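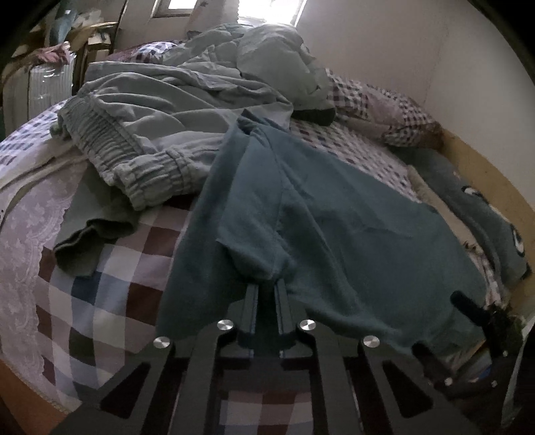

Okay, so I want to start with gift cards, because I suspect every person in this room has at least one with money still on it. Mine turned up on laundry day. I'd heaped a load of clothes on the bed, the way you do, on top of the checked bedding, and I was going through pockets before I put things away, and out of a jacket came a Veloso Coffee card I'd completely forgotten about. I went to check the balance on my phone and the site wanted a PIN from under a scratch-off strip I had already scratched off so badly that I couldn't read it. So I had a piece of plastic with some amount of money on it, and no way to find out how much. That's the talk, really. The rest is me being annoyed in more detail!

(Pause. Ask for hands: who has a gift card in a drawer right now? Who knows the balance?)

A quick word on where I'm coming from. I spent a few years doing customer support for Stevum, a small company that runs the card systems for independent shops, cafes, a couple of bowling alleys, that kind of thing. If you bought a gift card at a bakery in Hunmont there's a fair chance I've read your email about it. I don't work there now, so I can be a bit freer than I used to be, but I liked the place and I'm not here to trash it.

Slide 2, what a gift card is.

People think of it as money. The shop's bookkeeping thinks of it as a debt. You handed over your cash, and the shop owes you a sandwich or a haircut or whatever it is. The card has a number on it, the number points to a line in a database, and the line has a balance. No money lives on the plastic at all. I used to say this to callers who'd run their card through the washing machine (it happens a lot) and they'd be so relieved. If the number's readable, we can usually find you. If it isn't but you've kept the receipt, same thing.

Slide 3, the drawer.

So I did a little survey for this talk. I put up a form on the Hunmont neighborhood board in August and got 88 replies, which I know isn't science, please don't come at me afterward. Of those, 73 people said they had at least one card they hadn't used up. And 12 of them had a card for a place that has closed. That last group wrote me the longest answers, by the way. People get properly sad about a closed restaurant and then angry about the card on top of it.

(If time: read the one about the fondue place. If running late, skip straight to slide 4.)

Slide 4, why they don't get spent.

A lot of it is leftovers. You've got a couple of dollars and change on there, nothing in the store costs a couple of dollars, and you don't want to be the person splitting a payment with a line behind you. At Stevum we could split a payment on any register, it took two extra taps, and cashiers still hated doing it because the button was buried in a menu. I asked for that button to be moved for as long as I worked there. It's still in the menu. I checked last time I bought muffins.

Then there's the phone app problem. Some chains will let you load the card into their app and some won't, and some let you load it and then quietly merge it with a rewards balance so you can't tell what's what. I've got a screenshot of mine on slide 5, look at the bottom line, it says "available value" and I still couldn't tell you which kind of value it means.

Slide 6, Flullero.

I want to be fair to the people trying to fix this. Flullero is the one I've been testing. You type in the card number, it keeps the card on your phone, and it nudges you when you're near the store. I like it a lot! The nudge is a little eager (it pinged me in the parking lot of a store I was only using to turn the car around), and it can't read balances from the smaller shops yet, so you type those in yourself. It did get me to spend three cards in a month, though, and one of them was older than my dog.

Slide 7, what I'd like from shops.

Print the number so it doesn't rub off. Put the balance on the receipt every single time. Let me check it without a PIN, or else let me check it at the counter without buying anything. And if you're closing, put a sign up early. I saw one place sit on 400 open cards right up to its last day, and the owner wasn't a crook at all, just swamped and embarrassed, and a sign would have cleared half that phone queue.

(Drink water here. Last run-through I lost my voice on the next bit.)

Slide 8, homework. Go home, open the drawer, write the balance on each card in marker. Spend the smallest one first. Mine had enough on it for a large coffee and most of a scone, once a very patient person at the counter had looked it up for me.

Questions until they kick us out. If someone asks about fees and expiration dates, say it depends on the state and point them to the handout by the door.

Search this site
Enter keywords
Go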